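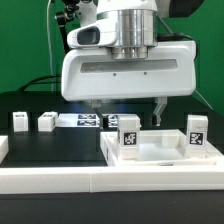
4.3 Setting up the gripper and the tagged work area

This section covers mounting the gripper head, routing its cables, laying out the tagged pieces and checking the jaws before the first program is run. It applies to the Flarnby bench cell with the Zusano two-finger head. If your cell was delivered with the head already mounted, start at step 6.

Before you begin

Turn the cell off at the main switch and wait until the status light goes out. The arm holds its position on the brakes, but the joints may settle slightly when power is removed. Keep your hands out from under the head during this time.

You will need the hex keys from the Toslow tool roll, a soft lint-free cloth, cable ties and the printed layout sheet for your job.

CAUTION: Do not turn the arm by pulling on the gripper housing. Hold it at the last joint.

Mounting the head

1. Wipe the metal collar and the mating face on the arm with the dry cloth. Do not use grease on either surface.

2. Lift the head to the arm with the fingers pointing down at the table. Turn it until the index marks on the collar and the arm line up. If you have to force it, take it off and check both faces for chips.

3. Fit the collar screws and run all of them in by hand. Tighten them a little at a time, working across the collar.

4. Check the two small screw holes on the front face of the housing, under the long gray slot. These are for service use. Do not fit screws of your own here, and do not hang anything from the slot.

5. Look at the dark oval window on the side module. If there is dust on it, use the soft cloth only. Solvents will cloud the window.

Routing the cables

6. Bring the cables past the collar in open loops. The loops should look too long when the arm is at rest – they take up when the wrist turns.

7. Tie the cables to the arm above the loops. Leave the ties loose enough that a cable can still be slid through by hand.

8. With the brake release held, turn the wrist slowly to each end of its travel. Watch that no cable is pulled tight against the collar or drops between the fingers. Have a second person support the arm while you do this.

NOTE: A cable that rubs on the white housing leaves a dark line well before it wears through. Look for this at every service.

Laying out the work area

9. Clear the tabletop and wipe it down. Place the flat tag plate at the back of the table with the printed side up.

10. Set the tray on the table, open side up, and slide it to the position shown on your layout sheet. The walls of the tray must not rest on the tag plate.

11. Put out the white blocks called for by the layout sheet. Handle them by the unprinted sides. A block may be turned at an angle, but its tag must be clean and flat.

12. Check the tags for scratches, lifted corners and glare from the room lights. Replace a damaged tag with one from the Ulloa tag sheet that has the same number. Do not photocopy tags.

NOTE: The tall blocks can hide part of the tag plate. This is acceptable as long as the cell reports the plate as found in step 15. If it does not, move the block and try again.

Checking the jaws

13. Close the guard and turn the cell on. Select Setup, then Jaws, and set the speed to 10 percent.

14. Open the jaws fully, then close them on air. Repeat this 12 times. The movement should be smooth, with no clicking. If the jaws stop short, turn the cell off and look for grit on the finger slides.

15. Select Setup, then Find Plate. The screen shows a green border when the plate is found and a red one when it is not.

16. Place one block on the open table, away from the tray, and run Test Pick. The arm lifts the block, holds it for 2 seconds and sets it down again. Do not raise the speed to 100 percent until Test Pick has passed from both ends of the table.

CAUTION: Stay outside the guard during Test Pick. The fingers can throw a block that is gripped by its edge.

After setup

Write the date and the head serial number in the cell log. Check the collar screws again after the first full day of running, and then at each regular service.

Section revised June 27, 2023. For finger replacement, see section 4.4.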